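I was in charge of the gate money at Puvumell, which sounds grander than it was. I had a cash box, a roll of tickets and a folding chair with a bad leg. We played soccer in the lowest league that still printed a table, and on a good afternoon we drew maybe 200 people, half of them related to the back four.

Then we got Proltmont in the cup.

You have to understand, Proltmont was a real club. They had a bus with their name on it! Our chairman (who also cut the grass) called me up and said, "Order more tickets." I asked how many. He said a thousand, and I laughed so hard my wife came in from the yard to check on me.

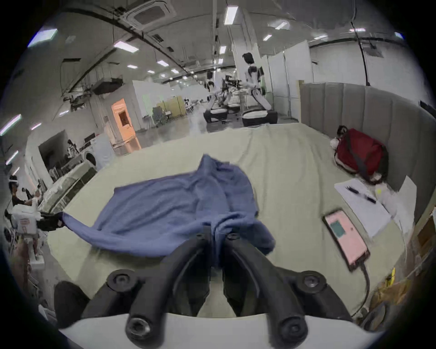

So I ordered 1000 tickets, and I felt sick about it for three weeks, because the printer in Shirima didn't take returns. I kept doing the math in bed. If we sold 300, we'd be out the price of the goal nets. If we sold 500, we'd break even and could maybe fix the showers.

The morning of the match I got there early and set up my chair. It was one of those soft gray September days that can't decide about rain. An hour before kickoff I had sold 34 tickets, and one of those was to my own brother-in-law, who wanted change for a fifty.

I went and stood behind the snack bar for a minute. I'm not proud of it.

When I came back there was a line. It went past the bike rack and down the lane — old men in scarves, kids on shoulders, a whole wedding party from Prarkis with the bride still in her dress. I tore tickets until my thumb went numb. Then I reached for the roll and there was no roll, just the little cardboard tube, and people were still coming. I wrote the last ones by hand on the backs of raffle slips.
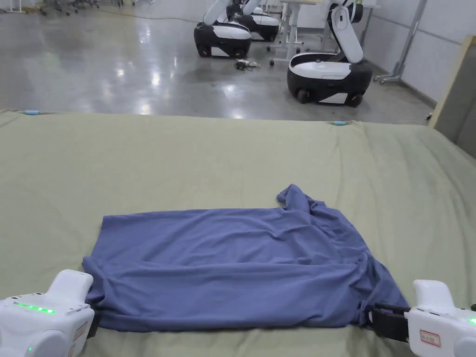 ## After the whistle

We lost by three. Their winger was so fast that our right back started apologizing to him, and by the second half the crowd was cheering every time we got the ball over the center line. I saw maybe ten minutes of it, through a gap in the fence, with the cash box clamped under my arm like a baby.

I counted the stubs that night at the kitchen table, then my wife counted them, then I did it again. It came to 1028 every time. The chairman made me say it twice over the phone and then went quiet, and I could hear his TV going.

"We should've charged more," he said.

We got the showers fixed. The goal nets too, and there was enough left over for a new chair, but I kept the old one and put a folded beer mat under the leg.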